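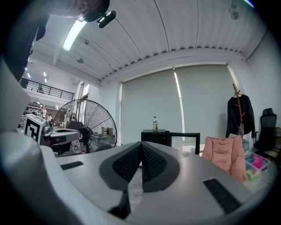
The light-grey gripper in the Fumham workshop, with the blinds down and the big fan standing by.

FOR RELEASE: Jul 5, 2026

Fumham workshop opens up its home-built gripper project, and you're invited to have a go

Hello from Fumham! I'm Graziella Fabbri, and I've been asked to write this because I'm the one who talks most about the grippers. We've been building a set of hand-held ones in our shared workshop since March, and we're now ready to put the plans out for anyone who fancies making their own.

We've called the project Gurkau. A pair is two grippers, one for each hand, and the idea is that you do an ordinary job with them (fetching a drink from a cupboard, say) while everything gets recorded, and then a robot arm can be taught from what you did. You don't need to own the arm to start. I didn't have one for the first few weeks and I still learned loads just from picking things up and dropping them.

The plans cover the printed shells, the fingers, the cable runs and the placing of the square markers. There's also a parts list, which Irina Ene has been through more times than she'd like, and a separate sheet on what to do when the finger slides stick. Ours stuck a lot! We sanded the first set by hand, gave up, and changed the drawing so there's a bit more room in the channel. If you printed from the early drawing that went round by email, please bin it and use the new one.

Thomas Caputo did the shells. He'd like it known that the curved top took him three goes and that the second one is propping open the kitchen window.

"I wanted something you could hold for an hour without your wrist giving up," Thomas says. "The early version was fine on the bench and horrible in the hand. We moved the weight back towards the palm and that made most of the difference."

Using them takes a bit of getting used to. You want to reach with your fingers, and your fingers are busy, so you find yourself leaning in with your whole shoulder. The best thing I can suggest is to stand square to whatever you're reaching for, get your feet settled, and then bring the one gripper up while the other stays low and out of the way.
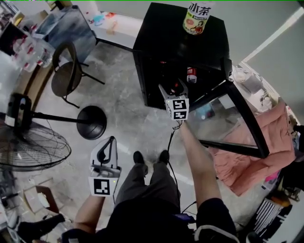
Graziella Fabbri

Our practice spot is the black cabinet with the glass panel on the side. It's a good height, and a cabinet with an open front is a harder test than a bare table because you have to go in past an edge. I put a bottle on top and a can inside and work my way through from there. Benedetta Ruggiero prefers soft things, and has strong views on folding, so her sessions look quite different from mine.

A word on cables. Keep them long enough that you can lift an arm without tugging anything, and check where they're hanging before you step back. We tried clipping ours up the sleeve and it was a faff, so the plans show them running free with a clip near the waist as an option. If you come up with something better, please send it in and we'll add it.

The markers want to be flat and clean. Printing them on thick matt paper has worked best for us, as the shiny sort catches the strip lights and the tracking wobbles. Cut them with a sharp knife and leave the white border on! I trimmed mine off to be neat and lost an entire evening wondering why the left hand kept vanishing.

We've saved 1,263 practice runs up to now, good and bad together, and we're keeping the bad ones. Fionnuala Ó Dálaigh looks after all of that and is sorting them into folders by job. She's asked me to say that if you send us recordings, please name the files with the job first and the date second, and no spaces.

Open evenings

We're holding a couple of open evenings at the workshop over the summer, and you can try a pair, bring your own half-finished build, or sit and ask questions while somebody else does the work. Wear shoes you don't mind getting dusty. Under-16s are welcome with a grown-up. Dates will go up on the board by the door and out on the mailing list.

There's no charge for the plans and you can change them however you like. If you write about your build, a mention of Gurkau and the Fumham workshop would be lovely.

For the press

Thomas and I are both happy to talk, and you're welcome to come and film. Please get in touch first so that we can have a working pair charged and ready. Larger copies of the pictures are available on request from Irina, who also has the parts list in a form you can print.

Contact: Graziella Fabbri, Gurkau project, Fumham workshop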